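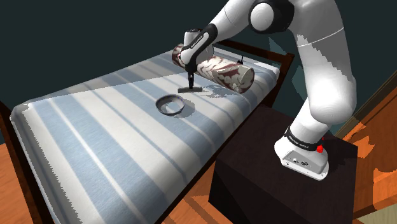 Roya Zamani has been baking bread for other people for 13 years, and she still gets up from the table mid-sentence to check on a dough. "Sorry, it's the rye," she says, coming back with flour on her elbow. "The rye doesn't wait. Wheat will forgive you. Rye has somewhere to be."

We meet in the kitchen behind her bakery in Gunovside, on a street that smells of toast until well past lunch. She opened the place with Rui Carvalho, who had been driving a delivery van and wanted, he says, "a job where I could sit down less." He got his wish. Between them they turn out nearly 300 loaves on a busy morning, all shaped by hand, and most are gone before eleven.

Zamani learned from her aunt, Simin Sadeghi, who baked flatbread in a yard oven and never owned a scale. "She used a blue cup with a broken handle. When the cup finally smashed, the bread was different for a month! We all noticed and we were all too scared to say so."

Her own starter lives in a tub on a shelf by the back door – she moved it there one March when the kitchen ran too warm – and it gets fed before anyone has coffee. I ask if it has a name. It's called Hakim, and Carvalho talks to it.

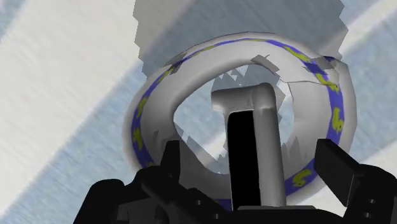 What she loves most is the part customers don't see, the long slow rise overnight. "You mix it, you fold it, you go home. And all night it's working. I used to lie awake thinking about it. I still do, sometimes, but now I enjoy it."

She is just as happy talking about failures. There was a walnut loaf that turned purple all the way through and that one customer still asks for. There was a week of flat sourdough she blamed on the flour, the water and the weather, until Carvalho found the fridge set to the wrong number.

"I wrote it on the wall," she says, and she did, in pencil, right above the sink: CHECK THE FRIDGE. 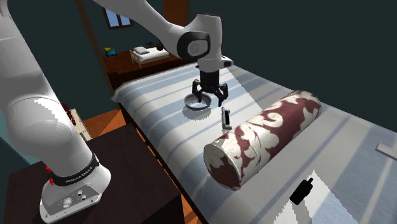
Starting at home

Her advice for beginners is cheerful and short. Buy one kind of flour and stick with it for a while. Bake the same loaf again and again, and write down what you did. "People make one bread, then they make a completely different bread, and they wonder why they aren't getting better. Make the boring one. By the fifth time it's so good!"

Her evening class has two places left for the next round.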